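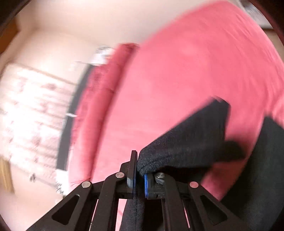
Schwarzer Stoff auf Pink, mit Greifer

Kaffeeautomat mit Roboterarm im Bahnhof — wer hat ihn probiert?

nudelholz_77
5. Juni 2025
Hallo zusammen, bei uns im Bahnhof steht jetzt so ein Glaskasten von Javine, in dem ein Roboterarm den Kaffee macht. Man bestellt am Display, der Arm schnappt sich einen Becher, fährt zur Maschine, schäumt Milch auf und schiebt einem das Ganze durch eine Klappe. Ich stand gestern davor wie ein Kind vorm Aquarium und hab prompt meine Bahn verpasst. Cappuccino hat 3 Euro gekostet und war ehrlich gesagt ganz ordentlich, nur der Schaum war mir zu fest. Kennt das Ding noch jemand? Und weiß einer, ob es auch Hafermilch gibt? Ich hab im Menü keine gefunden.

Tresenkraft
Hafermilch gibt es, die versteckt sich unter "Extras", zweite Seite. Hab ich auch erst beim dritten Besuch entdeckt.
Ich arbeite selbst in einem Café und muss sagen: Der Espresso ist okay, mehr nicht. Der Mahlgrad wird wohl irgendwann eingestellt und dann bleibt das so, egal ob draußen Gewitter ist oder Hitze. Bei uns dreht man da jeden Morgen dran rum. Und ein Vollautomat für die Büroküche kriegt so einen Kaffee genauso hin, dafür braucht man doch keinen Arm, der drumherum tanzt. Reine Show, wenn ihr mich fragt.

nudelholz_77
Danke für den Tipp mit den Extras! Show ist es natürlich, aber ich fand sie nett — der Arm winkt am Ende sogar. Mein Neffe wollte danach gleich noch einen Kakao, nur damit er noch mal winkt. 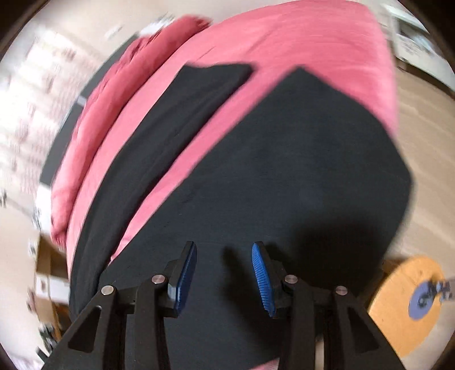 Was mich eher gestört hat, war das Bezahlen. Nur Karte oder Handy, kein Bargeld. Meine Mutter wäre da schon raus gewesen. Und der Bon kommt nur per Mail, wofür man dann wieder seine Adresse eintippen soll. Muss das sein?

gleis_sieben
Kann Tresenkraft nur halb zustimmen. Um halb sechs morgens hat bei uns kein einziges Café offen, der Bäcker macht erst um 7 auf, und die Alternative ist der alte Automat auf dem Bahnsteig, der nach Hühnerbrühe schmeckt. Da nehm ich den Arm mit Kusshand. Er darf auch gern tanzen.

Miramby
Bei uns in der Uniklinik steht einer von Quan, gleiche Idee, aber mit 2 Armen. Angeblich schneller. Neulich hat der eine gewartet, bis der andere fertig war, und der hat wohl auch gewartet. Vor mir standen lauter Leute im Kittel und haben zugeschaut. Irgendwann ging dann die Störungslampe an und wir sind alle in die Cafeteria. Das Geld war am nächsten Tag wieder drauf, das muss man ihnen lassen.

Tresenkraft
@gleis_sieben Gut, um halb sechs zählt alles, was warm ist. Geschenkt. Mir geht es mehr um die Leute. Unsere Aushilfen finanzieren sich damit das Studium, und wenn der Vermieter hört, dass so ein Kasten auf ein paar Quadratmetern läuft, dann weiß ich, wie das nächste Gespräch über die Pacht aussieht.
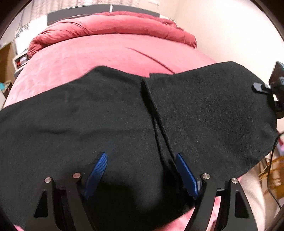 Und wer putzt eigentlich die Milchdüse? Bei uns wird die nach jedem Becher abgewischt und durchgeblasen. Ich hab extra drauf geachtet und beim Kasten nichts dergleichen gesehen, kann aber sein, dass der hinten eine Spülung hat.

gleis_sieben
Hat er. Nach meinem Becher lief innen Wasser und auf dem Display stand "Reinigung", ich musste sogar auf meinen zweiten warten.

nudelholz_77
Okay, das beruhigt mich. Ich probier morgen mal die Hafermilch und schreib dann, ob der Schaum besser ist.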